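Accord Ernari : des droits de douane en baisse, des promesses à vérifier
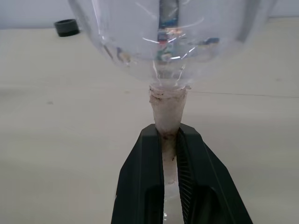
Une bouteille en plastique transparent.

Le gouvernement présente l'accord commercial d'Ernari comme une aubaine pour l'industrie. Le texte, signé vendredi 10 juin, supprime les droits sur 400 produits et annonce 2 000 emplois. Où, et quand ? Le ministère ne le précise pas.

« On nous avait déjà promis la même chose avec Brondholm », rappelle l'économiste Carol Catterall, qui juge le gain « proche de zéro » pour les petits exportateurs. Des 26 annexes, 2 seulement ont été publiées. Les autres sont attendues en août, après le vote.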